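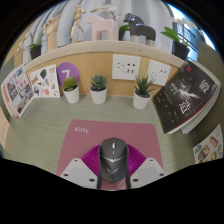 I have now seen the Unadmont Players' production of Gerlach twice, and I only paid for it once, so you can weigh my opinion accordingly.

For those of you who live outside a forty-minute drive of Clustden, Gerlach is a musical about a piano tuner. He travels from town to town in a bad coat, tunes the pianos of people who are unhappy, and leaves before anybody can thank him. There are eighteen songs. He is sad in fourteen of them. In the other four he is asleep, or offstage, or has been mistaken for a count.

I went the first time because my sister-in-law had a spare ticket and I had a freezer full of soup and no plans. The Clelleo seats 300 people, on chairs that were reupholstered a few years back by someone with a grudge against thighs. I had K 18, behind a man with a very upright way of sitting. He took his hat off for the overture, which I appreciated, and had hair the same size as the hat.

The first act is long. I want to be fair to it, because the band was good and the man playing Gerlach can really sing, but there's a stretch in the middle where the entire village lines up to tell him what's wrong with their pianos. Each villager gets a verse. It's a big village. By the time the baker's widow came down front to complain about her middle C, I had read the program through to the ads and knew where to get my gutters done.

Then Delphine Tillman walked on as the innkeeper's mother and I put the program away.

It isn't a large part. She has one song, "Leave the Lamp," and a scene where she peels a potato. I would have watched her peel the whole sack. She does the number sitting down, with her coat on, and she barely raises her voice until the last verse. The woman next to me, who had been working on a cough drop wrapper since the opening chords, stopped. After that the show could do what it liked with me. I even laughed at the count business.

So I went back. My sister-in-law's friend was ushering and let me stand along the side wall on closing night, and I'm telling you that the second act is better from the side wall. You can see into the wings. The storm is two teenagers with a sheet of metal, and they have clearly been waiting all evening for it. One of them counts the other one in with his eyebrows.

My complaints, and then I'll let it go. The dream ballet could lose half its dreamers. The piano that's supposed to be out of tune sounds exactly like the piano that's supposed to be in tune, and given the subject, I feel somebody could have looked into that. And the big farewell duet is staged with the two of them at opposite ends of a bridge, so those of us in row K had our heads going back and forth like we were at the tennis.

Intermission was 2 dollars for a coffee and 2 dollars for a brownie, and the brownie was the better performance. The line for the ladies' room was the usual line for the ladies' room. I met a couple in it (well, I met her, he was holding the purses) who had driven 53 miles because their grandson was Second Ferryman. He has one line. It's "Mind the rope." They said he'd been practicing it at dinner, and I have to say it came across beautifully.

The summer show goes up in July and it's a murder mystery set at a ski lodge. No songs, as far as I can tell from the poster. Delphine Tillman is listed fourth, in smaller type, which I hope means she did it. I've already asked for an aisle seat, somewhere ahead of row K, and I'm bringing a cushion.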